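Hiếu Lục Wants to Know What You Threw Away

Hiếu Lục has a question he puts to anyone who tells him their robot has learned something. He asks how many of the recordings they deleted, and who decided. Most people, he says, change the subject.

Lục runs data collection at Otetti, a small company in Clulton that trains robot arms to tidy up. The jobs sound simple. Pick up the blocks and put them in the tray. Leave alone whatever isn't a block. A person steers the gripper by hand through the whole job, a camera at the wrist records it, and the recording goes into a pile with the others. A learning system is then asked to copy what the person did.

I went in doubtful, having sat through a fair number of demonstrations where the arm worked beautifully until someone moved a chair. I expected to be sold something. Lück would have been the wrong word for it, but Lục was not in a selling mood.

"People call it teaching," he said. "I don't like that word. When you teach a kid to clean up, the kid knows what clean means. This thing knows that in 290 recordings the hand went toward the yellow shape. Maybe it learned blocks. Maybe it learned yellow. I can't tell you which until it gets one wrong."

The pile he was talking about belongs to a project called Zoro, which began in April. It has 290 recordings in it, down from a larger number that he keeps in a separate spreadsheet and will show you if you ask. Some were dropped for good reasons, such as a camera that lost its connection. Others were dropped for being clumsy, and he is less comfortable about those.

"The operator fumbles, goes back, tries again. It looks bad, so somebody cuts it. Then the robot fumbles and has no idea what to do, and we all stand there acting surprised. You cut out the one recording where it could have seen how a person recovers."

I asked whether he now keeps the clumsy ones. Some of them, he said. He had argued for all of them and lost.

The arguing was with Hoàng, the outside firm that pays for part of the work and wants results it can put in a report. Hoàng's preferred number is how often the arm finishes the job. Lục thinks that number means very little without knowing how the blocks were laid out. In one test the arm finished 9 times out of 12. He then had a colleague set up the same blocks in a different part of the floor, and it finished 3 out of 12.

"So which one is the robot?" he said. "Both of those went in my notes. One of them went in the slides."

He has similar doubts about variety, a word that gets used a lot in this business. Teams will say their recordings are varied and mean that the blocks were tipped out of the box a different way each time. The floor was the same, and so was the lamp. The same person held the controls, and that person always reached for the nearest block first. Lục has a habit of watching recordings at double speed with the sound off, looking for things like that. He found that one operator at Otetti worked from left to right every single time, and for a while so did the arm.

His answer has been to let the work area get messier. Old floors with paint on them are fine by him. So are tools lying among the toys, and blocks that are already in the tray before anyone starts. He'd sooner have fewer recordings from more rooms, though rooms cost money and moving the equipment eats most of a morning.

Does it help? "A bit. I think. Ask me when we've tested it somewhere we didn't record." He would not go further than that, and I tried twice.

What he would like is dull: a page with every set of recordings, saying where they were made, who held the controls, what was cut and on whose say-so. Otetti has a draft of one. It is two paragraphs long — he wrote both — and so far he is the only person who has filled it in. 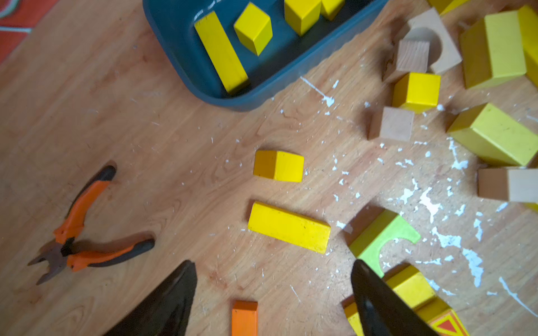

"I'll keep filling it in," he said. "If the arm does something stupid next year, I want to be able to go back and find out where it got the idea."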